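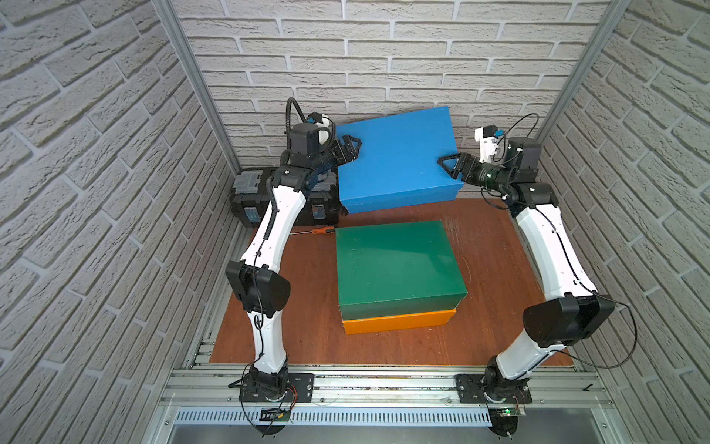 *Both arms on the blue box, with the green and orange stack at center.*

Stondik sells its two-arm bench cell as a finished product, and most of the writing on it has been done by people who read the spec page. I have had one on loan for nine weeks. My position is that it is a good kit, priced slightly high, and that its best feature is the one the sales material skips: it makes two-handed work ordinary.

Single-arm kits at this level all teach the same habit. The gripper comes down over a small part, closes, lifts. Anything wider than the jaws gets left out of the test set, and after a while the user forgets it was ever left out. A box is a fair corrective. With one gripper on each end it can be lifted level, provided the two arms agree on height and on how hard to squeeze. When they disagree the box skews, and the error is plain to anyone standing at the bench, with no plot required.

The Anolex controller handles the agreement well enough. I ran 158 box lifts in July and logged 15 drops, nine of them in the first afternoon, before I had matched the closing speed on the two sides. The remaining six I attribute to my own grip points, set too near the corners. Stondik's manual gives this subject half a page. It should be a chapter.

The wrist cameras deserve more credit than they get. From overhead, a contact problem looks like nothing at all. From the wrist, the fingers and the face of the object are both in view at close range, and it is possible to judge whether the pads are meeting the surface squarely or only on their tips. I would give up a good deal of overhead resolution before I gave up this.

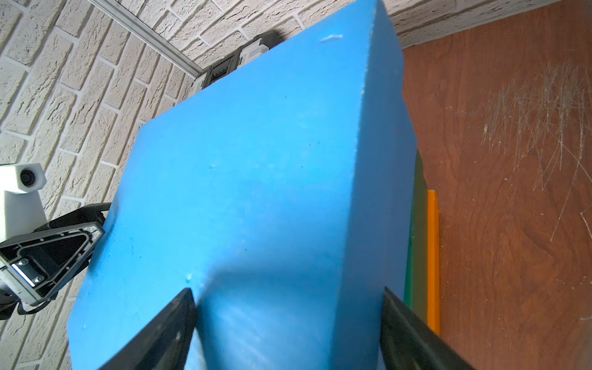 ## What the money buys

The Whitcombe kit costs less and arrives as loose arms and a bag of clamps. The buyer supplies the table, the walls and the patience. The Skidstead service goes the other way: they own the cell, they visit, and the customer pays by the month. Stondik sits between the two, and I think the position is sound. The arms come mounted on a rail, the rail is fixed to the base, and the walls are part of the assembly. The geometry on Monday is the geometry on Friday. For repeat testing that counts for more than another decimal place on the joint encoders.

Poonam Chauhan, who ran the Whitcombe kit on the next bench, disagrees. Her argument is that a fixed cell hides calibration from the student — they inherit good numbers and never learn where the numbers came from. I accept the point for teaching. For a lab that wants results by the end of the quarter, it is a luxury.

Reach is adequate. Both arms get to the back wall, where I keep the toolbox and whatever box is not in the stack. Getting there is the easy part.
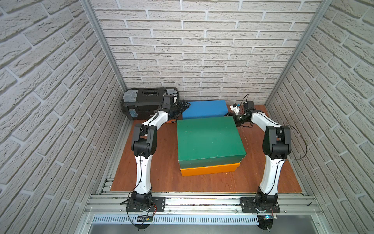 The harder part is what happens between the arms once both are extended. The software checks each arm against the walls and each arm against the other, but it does not check the cables. A loop standing out from an elbow is invisible to the planner. I lost one connector this way and now cap joint speed at 50 percent for any move toward the rear. A cable guide would cost very little, and Stondik should ship one.

The green and orange boxes make a better test than the parts supplied in the kit. Lifting the top one without shifting the lower one requires a straight vertical start, and the default trajectory begins with a slight arc. The setting that corrects it is under "advanced," two menus down. I would make it the default.

I would buy the cell at the current price if the cable guide were included. Without it, I would ask for a discount and make my own.

Oct 3, 2019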